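Tiempo de lectura: 2 min

Llevo dos semanas reorganizando la despensa y tengo que contarlo, porque no pensaba que se pudiera disfrutar tanto con un montón de legumbres. Empecé una tarde de lluvia buscando el comino (tenía tres botes abiertos, los tres en sitios distintos) y acabé con la cocina entera patas arriba.

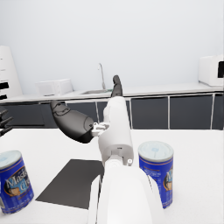
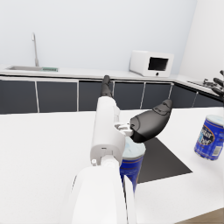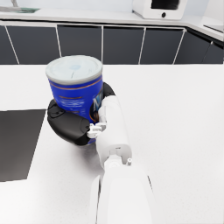
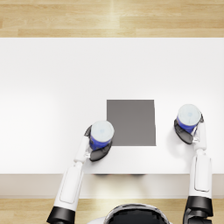 Lo primero fue sacarlo todo. Todo, todo, hasta el papel de horno del fondo. Aparecieron unas lentejas pardinas que compré en Curilley en agosto, en aquella tienda a granel de la plaza que huele a café y a saco de yute, y que había guardado tan bien que no las volví a ver. También una bolsa de harina de garbanzo sin abrir, medio paquete de fideos de arroz y un tarro de algo que, después de olerlo mucho, decidí que era ajedrea. ¡Me encanta la ajedrea! Llevaba meses diciendo que no se encontraba por ninguna parte.

Después vino lo de las etiquetas. Yo siempre había sido de las de «ya sé yo lo que hay dentro», y la verdad es que no, que la maicena y el azúcar glas se parecen una barbaridad. Ahora escribo en cinta de carrocero con rotulador: qué es, cuándo lo compré y, si es arroz o legumbre, los minutos de cocción. Esto último me tiene entusiasmada. Antes tiraba el paquete y luego andaba buscando en el móvil con las manos mojadas cuánto tardaba el trigo sarraceno.

Con los tamaños he dado bastantes vueltas. Para las legumbres me van de maravilla los tarros de 1.000 gramos, porque cabe el paquete entero y queda un dedo para meter la cuchara. Para las semillas y los frutos secos uso los de 500, que se acaban antes y no da tiempo a que se pongan rancios. Las especias siguen en botes desparejados y así se van a quedar, que a mí los especieros de revista me dan un poco de frío.

El orden en las baldas lo cambié 2 veces. La primera lo hice por familias, todo muy lógico, y resultó comodísimo para mirar y fatal para cocinar. Ahora va por comidas: el desayuno a la altura de los ojos (avena, pasas, canela, el cacao), lo de los guisos debajo, junto con el laurel y el pimentón, y arriba del todo la repostería, que en esta casa es de domingo lluvioso y cumpleaños. Desde entonces hago las gachas casi sin abrir los ojos.

¡Y lo que se cocina cuando ves lo que tienes! Esta semana ha caído una crema de lentejas con ajedrea y limón, unas tortitas de harina de garbanzo con cebolla muy pochada y un arroz con pasas que salió un poco dulce de más, pero del que no quedó ni un grano. Las tortitas las repetiré seguro. La masa tiene que reposar una hora larga y la sartén tiene que estar bien caliente, si no se pegan y acabas comiendo revuelto de tortita (rico también, por otra parte).

Me queda pendiente el cajón de las tapas, que me da una pereza tremenda, y decidir qué hago con cuatro paquetes de gelatina neutra. Si alguien tiene una receta que no sea tarta de queso, los comentarios están abiertos.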